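Step 4: Padding and taping the tray

Okay, the tray is printed, the legs are on, and you've done a dry fit on the desk like I begged you to in step 3. Now we get to stick things! I love this part, but it's also where I've messed up the most Gonent stands, so please read the whole section once before you peel anything.

What you need:
The gray tray with both legs attached
2 strips of double-sided tape, already cut to length (the 3M kind with a printed liner is what I use)
2 foam pads from the Sivora sheet
A lint-free cloth and a little rubbing alcohol
400 grit sandpaper, only if your print came out rough

1. Wipe the tray down with the alcohol, including the channels at the two ends, and let it dry. Mine takes a couple of minutes. If you can feel ridges with a fingernail, give the taping area a light pass with the 400 grit first and then wipe again (the dust is sneaky and gets into the corners).

2. Lay the strips in dry, liner up, one at each end. Round off the front end with scissors so it follows the corner of the tray. Fussy, I know, but a square end sticks out past the curve and collects fuzz forever.

3. Happy with the fit? Peel the bottom liner off the right strip, start at the back, and roll it down toward the front edge. Press hard with your thumb for the whole length. Then do the left one the same way.

4. Leave the top liner alone for now. Go make coffee. I usually give the tape until the end of the cup before I load anything onto it.

5. Peel the top liners slowly, pulling low and back over the strip. If the tape starts lifting with the liner, stop, press it down again and try from the other end.

6. Lower the foam pads onto the tape, back edge first, and press.

CAUTION: The tape grabs right away. You get one shot at the foam, and pulling it off again tears the pad.

NOTE: The whole stand weighs 930 grams on my kitchen scale with both pads on. If yours is a lot lighter, check your infill setting before you trust it with anything expensive.

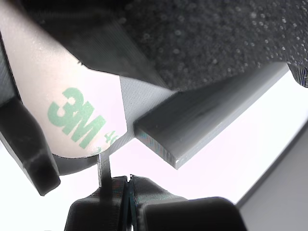
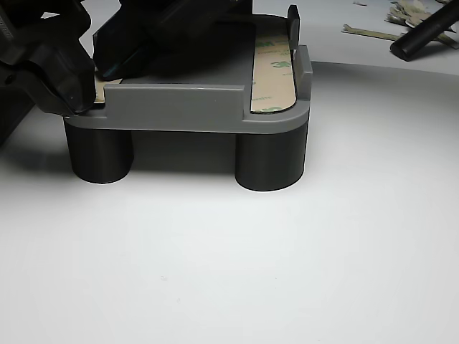
A few words on liners, as the Obura rolls and the older Jondum ones don't behave alike. The Obura liner is stiff and comes away in one piece, while the Jondum stuff likes to split down the middle, and then you're picking at it with tweezers for ages. Whichever you have, get into the habit of looking for the printing before you load the tray. On the right-hand strip in the second picture the green 3M logos are still showing on the tan liner, so that one isn't ready for foam yet. I once pressed a pad onto a strip just like that and wondered all Friday evening why it kept sliding around! Keep a scrap of liner, too, for covering any exposed tape if you get called away, and move on to step 5 (the cable clip) once both pads are down.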